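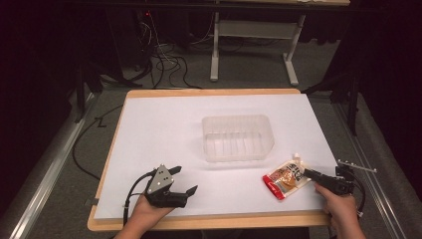 Fidcombe Hand Kit facts

The Fidcombe Hand Kit is a pair of hand-held robot grippers sold by Stilmont, a small automation supplier. A person holds one in each hand and does ordinary jobs with them — picking up, putting in, taking out — and the movements are recorded so a robot arm can be taught the same job later. No robot arm is needed for the recording part.

It is sold as a kit or hired as a service. Often just called "the Fidcombe".

Parts of the kit

Two grippers, left and right. Each has two black fingers and a cable out the back. A metal plate or bracket with small holes is there for mounting extras. Carry case, spare finger tips and a printed guide also come in the box. The arm is not included, which has confused some buyers.

Earlier kits had grey fingers. Colour changed after complaints about glare.

How it is used

Most sessions happen at a plain table with a light-coloured board on top. Common starter task is packing: a small snack pouch goes into an open plastic bin, then gets taken out, then again. Soft packets are favoured as they bend and slide, and a robot trained only on hard boxes tends to fumble them. The guide suggests 400 repeats for one item before moving on to the next.

Sessions are kept to 35 minutes. Longer than that and wrists get sore.

History

Designed by Notburga Eder, who had been working on kitchen tongs for people with weak grip. The first pair was joined by a single cable and kept snagging on the table edge. Gaurav Upadhyay redid the wiring so each side runs seperately. The name comes from the street where the first workshop was. Stilmont took over sales the next October.

Price and hire

Full kit is $1,882. Hire is $346 a week, freight extra. The Rultthorpe service centre handles repairs and will re-tip worn fingers, but does not do cable work on kits older than the second version.

Reception

Poonam Shukla reviewed it for a warehouse newsletter and liked how quick it was to learn. She was less keen on the cables and said the left one caught her sleeve more then once. Corina Roman, who hired two kits for a food packing trial, called the guide "thin" and wanted a chapter on crinkly packaging. Stilmont put out a longer guide afterwards, free to owners.

Weight comes up in most reviews. Smaller hands tire sooner and there is no small size.

Similar products

Nigam — a one-handed version by Satish Nigam, cheaper, no case. Fingers from the two kits do not swap.

Page last checked 8 Jul 2025. Prices may of changed.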